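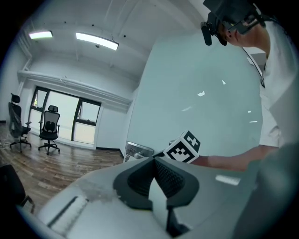
Barbara Walczak objected, on reading our first draft, that we had treated the change of language at Rulano as if it came in one morning, when the sacristy notebooks show the old and new forms sitting side by side for years. She was right, and following up her remark turned out to be the most enjoyable part of the whole study.

Figure 3. A small black-and-white marker cube held above the grey gripper, in an office room.

4. Latin and the vernacular in the Rulano notebooks

The notebooks are a wonderful source. Whoever was on duty in the sacristy wrote down each Mass, its intention, the colour of the vestments and, very often, the hymns. We transcribed 3,770 entries covering 20 years, and we read every one of them twice – a slow job, but one that neither of us would have handed over to anybody else. The entries are short and full of abbreviations. "Cant." may mean that the Mass was sung throughout, or only that there was a cantor, and we have left such entries out of the comparison wherever the hymn list did not settle the matter.

What comes through first is how uneven the change was. Sunday Mass at the main altar moved to the vernacular early, readings before prayers, with the Canon the last part to follow. Weekday Mass kept far more Latin. Funerals are the real surprise! Families went on asking for the Dies irae long after it had dropped out of the ordinary funeral rite, and the notebooks record it again and again, sometimes sung at the graveside where it would raise fewer questions. In one January entry the writer has put down the vernacular hymn, crossed it through and written the Latin title above it, with the word "family" in the margin.

We divided the notebooks by handwriting, and this gave us three main writers. The second is the one we grew fondest of. This writer notes when the people answered loudly and when they did not, complains twice about draughts near the organ, and keeps the older names for the Sundays after Pentecost well into the new calendar. It would be easy to read those names as a protest. We think habit explains most of them, for the same pages welcome the new lectionary with obvious pleasure and copy out several of its readings in full.

There is a lesson here for work on other parishes. Printed decrees tell us when a change was allowed or required, and diocesan letters tell us how warmly it was recommended. Neither says what was sung over a coffin on a wet weekday morning. Notebooks of this kind do, and there must be many more of them in cupboards – Skident, the neighbouring parish, has a run that starts earlier than ours and has never been transcribed. We have looked only at its opening pages, but the hymn lists are even fuller, and they name the tunes. The altar servers' rota from Kernoter, which we discuss in the next section, fills part of the gap for the years when the Rulano writers left the hymns out.

Recent items
Maja Wieczorek, The Dies irae at the graveside (Aug 6, 2021)
Reading a sacristy notebook: abbreviations and how to expand them
Altar servers and their Latin at Kernoter
Hymn tunes named in the Skident notebooks: a first list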